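Polling Place Readiness Checklist, Stastville Town Council Runoff
Walk-through 2026-05-12, Koskela Hall 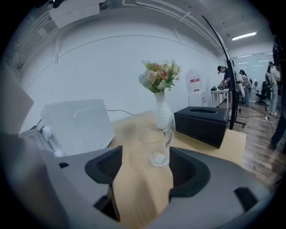
Gerardo Parisi wrote back that the ramp should come first on the list, ahead of the booths, and he's right! Moved up.

1. Ramp and front doors
OK. Handrail is firm on both sides and the doors stay open on their own. Great improvement over the primary.

2. Signs from the parking lot
Needs work. The arrow at the Arham Street corner points at the bakery. Erdal is bringing a new one.

3. Voting booths
OK. All 5 set up, one at wheelchair height, and the screens give real privacy this time (I sat at each one and tried to peek at my neighbor, no luck).

4. Ballot box and seals
OK. Seal numbers match the clerk's sheet. Spare seals are in the blue envelope, please don't put them back in the supply closet.

5. Voter roll
396 names, printed and stapled. Page 4 came out faint, so Sevim Yazıcı will reprint it.

6. Campaign material
Two Gusach stickers on the bike rack, inside the no-campaigning line. Removed. Both campaigns have been so good about this, a quick phone call was enough.

7. Cords and floor mats
Needs work. The cord by the check-in desk still crosses the walkway. Tape it down or move the desk.

8. Emergency exit
OK. Opens outward, light above it works.

9. Observers' chairs
Krešimir Lazarević asked for a spot with a clear view of the ballot box. Done, and it's a lovely view of the count too!

Still open: 2, 5, 7. Recheck the evening before voting, keys with Eduardo Baptista.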